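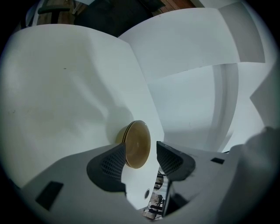
Sorting the games cupboard

Home / Journal / Household / Contact
Filed under: Household, Storage, Games
Last updated: 9/3/25

The games cupboard in the back room has been due for attention for a long time. It was last put in order in December, before the family came to stay, and its condition had declined a good deal by the time they left. I set aside an afternoon for the work and record the procedure here for the benefit of other households with the same difficulty.

The cupboard holds boxed games, loose games and what my sister Catarina calls the remainder. The remainder is the problem. It consists of discs, balls, pegs, dice and counters which have parted from their boxes, together with a number of pieces which may never have belonged to a game at all. A round tan-gold disc is a fair case. It could be a coaster or the lid of a small pot, and it has a faint pattern of rings on its face and a thin darker rim. It has been placed with the draughts until a claim is made.

The method adopted was as follows. All loose pieces were to be brought out and set down on a plain white surface. Small brown objects disappear entirely on a wooden table, and I have lost an hour to this in the past. Pieces were then to be grouped by shape and only afterwards by game. Duarte Sequeira, who lives across the landing, proposed grouping by colour. This was tried with the dice and abandoned.

Boxes were dealt with separately. Any box with two split corners was taped, and any box with more was replaced. The replacements are the Pemow flat-lid type, 18 in all, bought as a single pack. They stack well, although the lids are tight and children will need help with them. The old Guerreiro tins have been kept for cards.

Balls require a separate policy. A ball left in an open tray will find its way to the floor, and from the floor to the underside of the bookcase, where three were recovered during this exercise. The glossy olive-brown one behaves itself on the white table and will rest there without trouble, but the cupboard shelves slope towards the door and cannot be trusted in the same way. Each ball has accordingly been given a drawstring bag. The bags were sewn by Beatriz Falcão from an old curtain, and the lining has been left in.
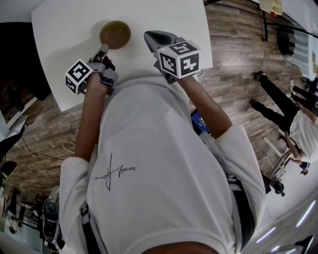
Rules sheets were the slowest part of the work. Several had been folded into the wrong boxes, and one was in the kitchen drawer with the appliance guarantees. Sheets are now kept in a ring binder on the top shelf, in alphabetical order. A white table proved its worth again for the last of the sorting, as the brown ball could be seen at once from any side, and even its shadow was plain. The same could not be said of the floor, where the grey-brown planks conceal almost anything of a similar shade. I would advise a sheet or a pale rug beneath the table - an old bed sheet is quite sufficient.

The draughts set remains incomplete. Enquiries have been made of my cousin Ulises, who borrowed it in the summer and returned it in a carrier bag. Until he replies, the set will be stored with its lid untaped.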